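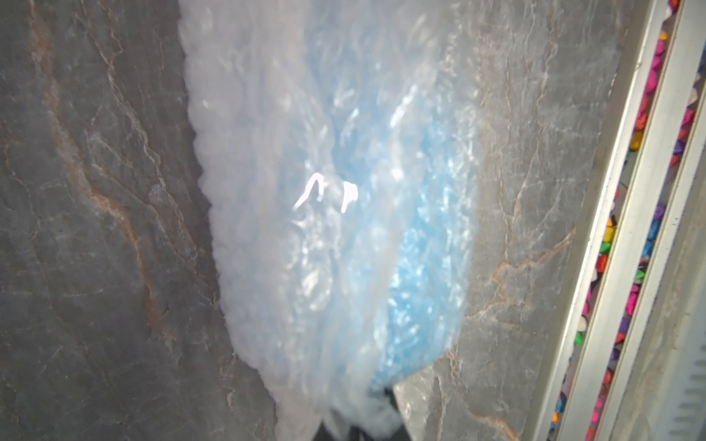

Utomgate wrapping cell: set-up and upkeep notes

Maintained by Tamsin Sutcliffe and Harish Palaniappan. Last revised 10th August.

Scope

This file covers the two-arm cell at Hendow, used for wrapping cups and similar items in bubble wrap. Recordings from it are in the Jedora folder, 1555 episodes so far. Arm configuration files are kept separately under config/.

Before a run

Check the bolts on both base plates, left arm first. Home the arms one at a time with the floor clear between them. Both grippers work very close together in the middle of the floor, so the speed limit stays at setting 3 until the first wrap is done.

Wipe the gripper fingers with a dry cloth. Bubble wrap leaves a film on them, and the wrist camera picks up glare from the plastic anyway – dirty fingers make it worse.

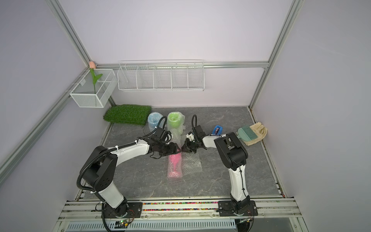

Lay the sheet flat and keep spare items towards the back. The tape dispenser, brush and glove live by the right wall, clear of the forearm.

Cables

The conduit on the left arm must have enough slack to let the elbow fold fully. Replace any cable tie that has slipped, then move the arm by hand through its whole range before powering up.

Cleaning

Brush scraps off the floor after every 19 wraps. Check the vent grille at the front for bits of film.

Known faults

- Left gripper loses its zero after an emergency stop. Run the homing script again.
- Wrist camera focus is soft at close range. Maxine Stubbs has a new mount on order from Dunstan, due in October.
- Episodes 3 to 9 have no right arm log. Leave them out of training.

Send changes to Harish.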